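How I lay out a small instrument tray (and keep it that way)
Posted by Kieran Hegarty, August 28, 2019

I get asked about this more than anything else on the site, mostly by people who've just bought their first dissection or fine-work set and have it all rattling around in an old biscuit tin. So I've finally sat down to write it out properly. Grab a cuppa, it's a bit longer than I meant it to be.

You don't need a fancy setup for any of this. A metal tray with a raised rim, a printed sheet with the outlines of your instruments on it, and a clear table. That's the lot.
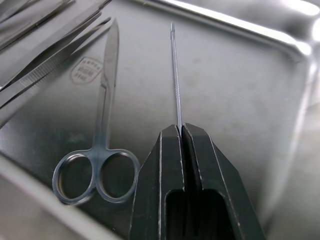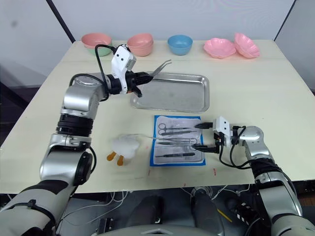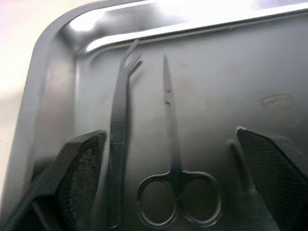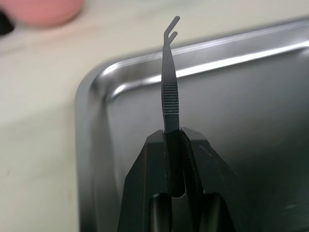
Scissors and tweezers in the steel tray; the outline sheet is in the second photo, the angled tips in the third and fourth.

What you'll need

A stainless tray with a proper lip all the way around. Mine came out of a clearance box at Rostel and it's scuffed to bits, which bothers me not at all. Go for one long enough that your longest instrument lies flat with a finger's width to spare at each end. If a handle has to ride up on the rim, the whole thing will slide the first time you bump the table.

Your instruments. For a starter set I'd say a pair of fine straight scissors, a pair with a slight curve to the blades, straight tweezers, angled tweezers or forceps, a probe, a clamp and a scalpel handle with the blade OFF. Please take the blade off. I'll go on about that more further down.

An outline sheet. You can buy them, but I made my first one by laying everything on the glass of the photocopier at the library (lid up, old tea towel over the top) and it worked a treat.

A soft cloth, a bit of instrument oil and some decent light.

Step 1: Clear the near half of the table

I only ever clear the half closest to me. Bowls and dishes can stay in a row along the back, as long as there's a good gap between them and the tray so you're not reaching over anything. What you want in front of you is the tray in the middle and the sheet just below it, nearer your tummy. I tried it with the sheet off to the side for ages and kept turning my head back and forth like I was at the tennis. Tray above, sheet below, and your eyes barely have to move.

Step 2: Get the sheet the right way around

Outlines should point the same way your instruments are going to point. Sounds obvious! I taught a Saturday-type class for beginners a while back, the Ferkow group, and every single time at least one person had the sheet upside down and then wondered why their scissors looked wrong.

If your sheet has two pairs of scissors on it, check which one is which before you start. Look at the tips and the curve of the blades, then forget about the handles altogether, they're nearly always the same.

Step 3: Scissors first

They're the bulkiest, so they go in first and everything else fits around them. Close the blades, lay them lengthwise, points away from you and finger rings towards you. Every pair, every time. When you reach in without looking you want rings under your fingers and never a point.

While you've got them in your hand, have a squint at the pivot and then run your eye up the blades under the light. You're looking for nicks and dark spots. A spot that wipes off with the cloth is only muck. One that stays put might be the start of rust, so give it a gentle rub with a bit of oil and check on it again next time. I wouldn't go at it with steel wool — you'll scratch the finish and then water has somewhere to sit.

Step 4: Tweezers and forceps

These go beside the scissors, lengthwise again, tips away. Leave a decent gap. If the tweezers are snuggled right up to the scissor rings you'll pick up both and drop one, usually on your foot.

Angled ones need a bit more thought. The bend means the tips poke out sideways, so I lay them on whichever side keeps the tips from hooking over their neighbour. If the bend points right, leave the extra room on the right.

To pick them up, pinch at the ridged part. That's what the ridges are for. Close your fingers on it and lift straight up, and keep the tips clear of the rim on the way out. I've bent a lovely pair of fine points by clipping the lip of the tray, and once those tips don't meet any more they're only good for pulling out splinters, and not very good at that.

Step 5: Probes and other skinny things

Long thin probes roll. Not all of them, but the round ones certainly do, and they love to end up under something else. I put mine in last and give it a lane of its own. It's also the hardest thing in the set to pick up off a flat metal floor, so don't scrabble at it with your nails. Press down lightly on one end if the handle has a taper and the other end will often lift enough to get hold of.

Step 6: Check against the sheet

Go down the sheet from the top and touch each instrument as you come to its outline. Touch it, don't just glance. It takes no time at all and it's how I found out that my clamp had been living in the cutlery drawer for 16 days.

About that scalpel handle. The handle can lie in the tray with its mates. Blades stay in their packets until you need one, and used ones go straight in a sharps container. I've got 43 stitches' worth of opinions on this (over a lifetime, not all at once, Mum) and I'm not budging.

Putting it all away

Wash, rinse, dry, and then dry again, particularly around the pivots. I open the scissors up on a towel and leave them overnight before they go back. A tiny drop of oil on the joint, work it open and closed, wipe off the extra. The tray gets a wipe too, right into the corners where the floor meets the wall, as that's where the gunk collects.

For storage I use a Gallagher roll with stitched pockets. Sollent do a hard case that people rave about, but it was $110 when I looked and my roll is still going strong.

If your set has something odd in it and you're not sure where it ought to go, pop it in the comments and I'll have a think. Next one up will be sharpening, once I've got my stones back from my brother.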